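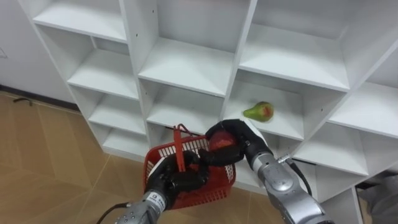
Basket in the left hand, red fruit in the right, a pear still on the shelf.

2 Mar 2023
By the Dument robotics desk

Remote control is a poor way to teach a robot how hard to squeeze. The operator at Gondberg sees the shelf through the head camera and feels nothing of the fruit. What gets recorded is a person guessing at contact from pixels — and the policy learns the guess.

Guiding the arm by hand gives better force data. It also puts a human body in the camera view and ties up both of the teacher's hands, so two-handed work such as holding a basket and filling it becomes awkward. Drelov tried it in August and kept 21 usable runs out of 120.

I would still choose remote control for picking from shelves, with two conditions. Log fingertip load in every run, even if the operator never sees it. And keep the fumbles. Gondberg has 3,773 demonstrations and had deleted nearly 60 hesitant ones as untidy. A regrasp is the part of the lesson I would pay most for.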